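Home | Guides | Housekeeping | Downloads | Contact

Dornura Bed-Making Guide for Room Teams
Section 3: Working a room with the hand-held gripper

8 min read

Print this page | E-mail this page

Welcome to the part of the guide where you get your hands on the tool! Section 2 dealt with charging, storage and signing the gripper in and out. From here on you are in a guest room, with a bed in front of you, and what you do with the gripper is what the room robot will learn to do later on. Every bed you make well with it goes into the set of recorded runs that the Dornura is trained from. The first set, gathered by the Pradano room teams, came to 3,647 runs, and you can still spot certain people's habits in the way the robot squares off a pillow.

3.1 What changes in your shift

If your hotel is starting with Dornura this month, your day will look different in a few ways. Rooms on the training list take longer, and your room quota is lowered to match. Your supervisor has the adjusted figures and should go through them with you before your first training shift. If that talk hasn't happened, ask for it.

You still decide when a room is finished. The robot (once it arrives on your floor) does the flat, repetitive part of the bed: pulling the cover straight, placing pillows, turning down the top edge. Stain checks, lost property, bathrooms, and anything a guest has asked for specially stay with you. Crescencio Tlapale, who ran the first floor at Pradano, put it like this in his hand-over notes: "My back is better and I talk to guests more. I also argue with a machine about pillows." We've kept his pillow notes nearly whole in 3.3, they're that good.

3.2 Getting ready

1. Strip the bed and bag the used linen in the normal way, by hand. The gripper is for making up only.
2. Put on the fresh sheet by hand.
3. Switch the gripper on at the base of the handle and wait for the short double tone.
4. Squeeze the trigger fully, then let go. The fingers should close and open again without sticking. Do this twice.
5. Run a clean dry cloth over both finger pads. Hand cream is the usual culprit when fabric starts to slide.
6. Press Record. You are now in a run, and everything up to the second press counts as one piece of work.

Note: Start with the fingers wide open. A run that begins with them half closed will be sent back by the checking team in Brasov, and you'll have made a lovely bed for no credit.

Caution: Keep your free hand clear of the fingers while the trigger is held. The grip is gentle on linen and much less gentle on a thumb.

3.3 Duvet and pillows

1. Lay the duvet on the bed and take one top corner between the pads. Close slowly. If the fabric bunches, open, move in a little and try again. The second try is useful, so leave it in the recording.
2. Walk the corner to where it belongs. Let your feet do the travelling and keep your wrist quiet.
3. Repeat with the other corners.
4. Smooth the middle with closed fingers, working towards the sides.

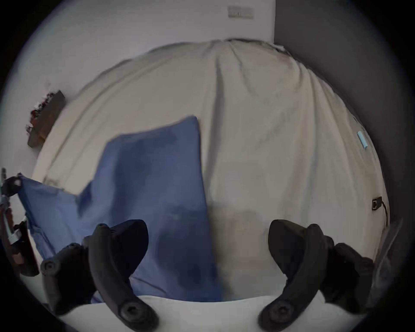
5. Check the side of the bed for cables and plugs before you let the cover drop. Guests charge all sorts of things there, and a cable pulled along under a duvet can take a lamp with it.
6. Pick up each pillow by its short edge. Crescencio's advice: "Go for the edge and not the fat middle. In the middle you squash it, it springs back, and off it goes."
7. Lower the pillow until it rests, and only then open the fingers. Dropping it from a height looks quick but teaches a bad habit.
8. Press Record again to end the run.

Note: Wrinkles are allowed. We want beds as they really come out, made by people who do this for a living, and a few creases in the cover won't fail a run. Please don't stop recording to tidy something by hand and then carry on – finish the run, tidy afterwards, and start fresh on the next bed.

Caution: If a bed stands tight against the wall, don't force the gripper down into the gap. Tuck that side by hand after the run has ended.

3.4 When something goes wrong

The fingers won't open. Let go of the trigger, switch off, wait for the tone to fade and switch on again. If they're still holding fabric, use the release catch under the handle. Never pull the linen out.

You get a single long tone. Storage is full. Finish the bed by hand and swap the unit at the trolley station.

A guest walks in. Stop the run at once, mark it "Delete" and say hello. Runs with guests in them are never kept, and you won't be asked to make up the time.

Your wrist aches. Put the gripper down and tell your supervisor. The limit is 2 hours of recording in a shift, and you may stop earlier without giving a reason. Emiliano Robles on the Bermúdez team swaps hands after each bed and swears by it. Left-handed runs are every bit as welcome!

3.5 Your runs and your say

Recordings are used to train the robot and for nothing else. They aren't used to time you or to compare you with the person on the next floor. You can watch your own runs on the staff tablet under "My beds", and it's well worth doing. Most people see straight away where they're making life hard for themselves.

The tablet also has a comments box for each run, and it does get read. The pause before the robot lets go of a pillow came from a comment by Teodoro Alvarado, and the slower approach near bedside tables came from the night team. If the robot does something on your floor that you'd never do yourself, write it down with the room number while it's fresh.

For a replacement finger pad or a second trigger lock, see Section 4, Spare parts.

Section last revised September 6, 2026, by Wenceslao Escobedo

Print this page | E-mail this page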